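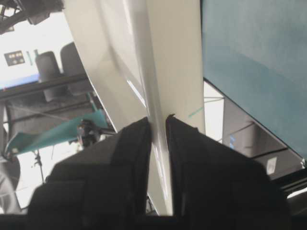
A white sheet held between the two padded fingers of a gripper.

Trestix halts sheet handling after grip fault

Trestix has stopped unattended runs on its sheet-handling robots in Nirnlow after a fault in which the grippers let go too early. The company logged 11 drops in July. In two of them the arm kept moving with nothing in its fingers and struck the edge of a table. No one was hurt.

Joris Groen, who runs the test floor, said the force reading drifted during long shifts. "The controller thought it was squeezing harder than it was, so it backed off," he said. A software check meant to catch an empty grip had been switched off during an earlier update and was not turned back on.

The fault affects eight arms. Three have been recalibrated and are running again at reduced speed, with an operator at the stop button. The others remain locked out – including the pair due to ship to Hendby.

Thanasis Mitsotakis-Vlachou, the safety lead, said a written report would go to customers before the end of August 2019. Sites using the older finger pads have been told to check the grip reading at the start of each shift.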